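Home & Garden > Plumbing > Water Treatment

Is a $3659 salt-free water conditioner a real thing or am I being sold a pipe with nothing in it?

Hae-won Na

We moved to a place outside Stelthorpe in April and the water is awful. White crust on the faucets, dishwasher leaves a film, my hair feels like straw. The house is on a private well and the previous owners left a softener in the garage that doesn't run.

A man from Hiltix came for a "free water analysis." He put a little device with metal rods into a glass of our water, switched it on, and the water turned brown with floating stuff in it. Then he did the same with a glass of bottled water he had brought along and it stayed mostly clear. He told us this was what we were drinking. After that he shook some of our water with soap and it barely made suds, and then shook his water with soap and it foamed right up.

His number for hardness was 31 grains, which he said was among the worst he'd seen. The quote is for a Hiltix salt-free conditioner, $3659 installed, good until the end of the month. No salt, no drain, no electricity, no maintenance. I asked what was inside the tank and he said "media" and then talked about resale value.

I don't mind spending money on something that works. I do mind that every website I find about this is either selling one or is a list of the ten best ones with a buy link under each. 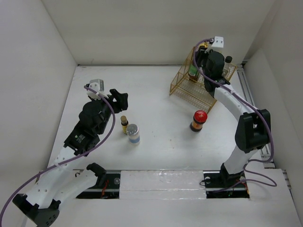
My husband thinks we should just get the old softener fixed, but it has no label I can read and a plumber I called didn't want to touch it. The big hardware store has a regular salt softener, the Dai, for $1748, and installing it is extra. I also found a Hanau test kit online with the little drops, but I don't know if a kit like that is any more reliable than the guy.

So what I'm asking is whether the salt-free kind does anything at all, whether 31 sounds believable, and whether the brown water means something is wrong with the well. We're three people in the house if that matters. One bathroom and a half.

Edited to add: he has called twice.

fernhollow_dave

Get the softener. We had a salt-free one at our last house and I couldn't tell you it did anything. My wife swore the shower door was easier to clean. I think she wanted it to be easier to clean given what we paid. Never tested it either way.

Also those guys always have a price that expires. It'll be the same price next month, or less.

Marlene Oduya-Pratt

I'll try to take your points one at a time, with the warning that I'm a well owner who got annoyed enough to read up on this and I don't work in the trade. I'd be suspicious of me too. Check what you can.

The brown water. That device passes a current through the water between metal rods, usually one iron and one aluminum. The rods corrode and the brown fluff is mostly the iron rod coming apart. It happens faster in water with more dissolved minerals, as they carry the current. Bottled water with very little in it barely conducts, so not much happens. You can get the same ugly glass out of perfectly healthy tap water, or by putting a pinch of table salt in his clean one. It tells you nothing at all about whether your well is safe. I would hold that demonstration against the company more than anything else in your post.

The soap test is fair, as far as it goes. Hard water doesn't lather well and that's just chemistry. But notice what he was selling you after doing it.

Does a salt-free conditioner lower the hardness of the water?
The calcium and magnesium stay in the water, and a drop test after the unit will read the same as a drop test before it.

What the better ones claim to do is turn some of the dissolved minerals into tiny crystals that are less inclined to stick to pipes and heating elements. The usual name is template assisted crystallization. There is some decent evidence that it cuts down on scale in water heaters. I've read enough to believe that part, with reservations about how hard the water was in whatever test you're looking at. What it won't do is make soap lather, or stop the film on your glasses, or change how your hair feels. Two of the three things you complained about are in that list. So he showed you a soap test and then offered you a machine that wouldn't change the result of the soap test. Ask him to repeat it with water from a house that has one of his units. I'd enjoy hearing how he gets out of that.

Ask as well what the media is, in writing, and how often it has to be replaced. "No maintenance" is a claim I don't believe about anything with water going through it. Most of these have media that wears out after some years, and iron or manganese can foul it a lot sooner. You're on a well. Did he test for iron? You don't mention it, and it's the first thing I'd want to know before putting any kind of tank on a well.

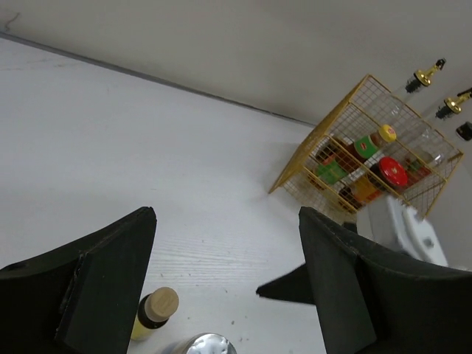

What should be tested on a private well before buying a softener?
Hardness, iron, manganese and pH at the very least, and coliform bacteria and nitrate at the same time if you've just moved in and have no records.

Do that through a state-certified lab. Your county health department should have a list, and some of them will hand you the bottles. Don't let anyone who sells equipment take the sample for you. I don't say they cheat, I've no way of knowing, but you'd be paying for a number you then have to wonder about.

About 31 grains: believable. Anything over 10.5 is usually classed as very hard, and wells in limestone country can get up there. It's also a convenient number for somebody with a tank on the truck. The Hanau kit with the drops is fine for this, or any brand's. You count drops until the color changes and each drop is a grain, on most of them anyway, read the leaflet. I trust those more than strips. Strips at the high end just tell you "very hard" and stop. Take the sample from a spigot ahead of the old softener if you can find one, and let it run a few minutes first.

On the size of a regular softener, do the arithmetic yourself and don't take the figure on the box. Three people at 75 gallons a day each is 225 gallons. Times 31 grains is a bit under 7,000 grains a day. The box will say something like 48,000 grains, and that figure is what you get if you use a ridiculous amount of salt at every regeneration. With sensible salt settings you get well under that, maybe 30,000, so it would regenerate every four days. That's workable. A 24,000 grain unit would be cleaning itself constantly. I don't know which size your $1748 buys. Dissolved iron counts against you too, so add to the hardness figure when you program it, the manual will say how much.
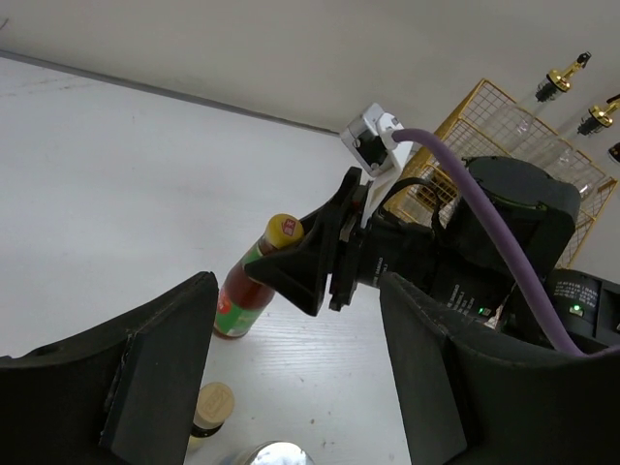
Costs and fine print

The $1748 is the start of it. My own install came to $900 on top, with a bypass valve, a drain line and a new outlet, and I was quoted more than that by someone else. You might do better as there's already a softener in the garage, which means the plumbing loop and probably the drain are sitting there. Make sure whoever quotes it has looked at that and isn't charging you to put in what you've got.

Then there's salt. At your hardness you'll be carrying bags, and anyone who tells you it's a bag every couple of months has softer water than you do. Plan on more like a bag or two a month and be pleased if it's less.

Things I'd want settled before signing with either one:
Is the valve a standard one that any local plumber can get parts for, or does it only come from the dealer?
Does it regenerate by metered use or just on a timer? Metered, please. Timers waste salt when you're away.
Is there a certification from an outside body for the exact model, and for what? "Tested to" and "certified to" get used as if they meant the same thing. Look the model number up on the certifier's own site.
What does the warranty leave out? My first one covered the tank for ten years and the valve for one. Guess which part broke.

If you have a septic system, ask about the discharge before you do anything. People will tell you flatly that it ruins a septic and other people will tell you flatly that it doesn't. I've read both sides and came away thinking a properly set metered unit is probably fine and a badly set one might not be. Some places restrict where the brine can go, so ask the county while you have them on the phone about the lab.

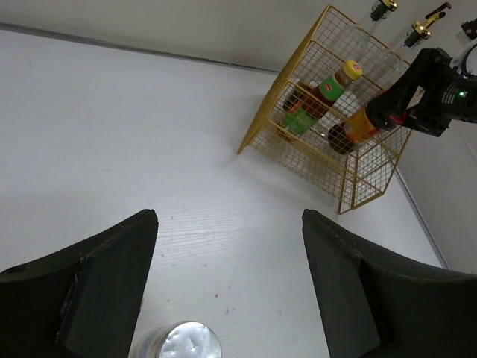
I'd also have one more go at the old unit. A plumber who didn't want to touch it may only mean a plumber who doesn't do softeners. Look at the back of the valve head for a stamped or molded name, with a flashlight, and take the cover off (unplug it first). If it's one of the common valves, a rebuild kit is cheap and the resin can be swapped out by anyone patient. If the tank has been sitting full of stale water for who knows how long I would not just plug it in and drink from it. Sanitize it or leave it bypassed until you decide.

And if he calls a third time, tell him you're waiting on lab results.

fernhollow_dave

What she said about the valve. Ours died on a holiday weekend and the dealer had changed names.

Hae-won Na

Thank you both, this is more than I got out of two hours with the salesman. I didn't know about the rods. I feel a bit stupid about that one, I had already stopped drinking from the tap.

He did not test for iron. I asked him by text and he wrote back that the unit "handles iron," no number. The county gave me a lab and I'm picking up the bottles tomorrow. We do have septic, so I'll ask about that too.

There is something molded into the back of the old valve but it's half covered in crust. Husband is going at it with vinegar and a toothbrush. I'll post the name if we can make it out, and the iron result when it comes.

Marlene Oduya-Pratt

Please do. And keep the text where he says it handles iron.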